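Gruvance sets its arm budget for the Tisside parts room

August. I'm Nattawut Yensuk, I look after equipment planning at Gruvance, and I get to share some news I've been itching to share: we've signed off on five two-arm sorting stations for our Tisside parts room!

The order goes to Soler, and it took us 116 quotes, calls and spreadsheets to get there (my inbox still hurts). We started out pricing one big custom line. Then Isamu Hirose in our repair team asked what we'd pay for a bench, two arms and some plastic trays, and the whole plan changed. 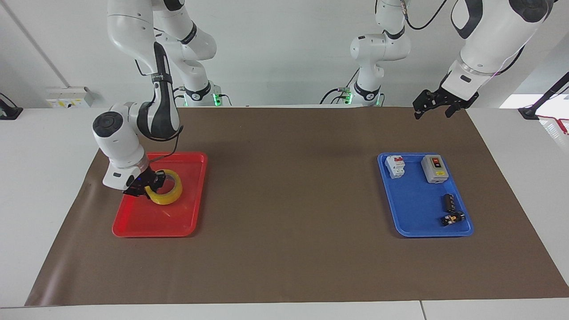
We've also put money aside for spare gripper fingers, 2300 dollars a station, plus training for everyone on both shifts. Please budget for spares early, folks. I didn't last time and I paid for it in rush shipping.

The first station goes live at Tisside this fall, and our Phuthong site gets its own budget review after that. Questions about the plan can come straight to me at the Gruvance press desk.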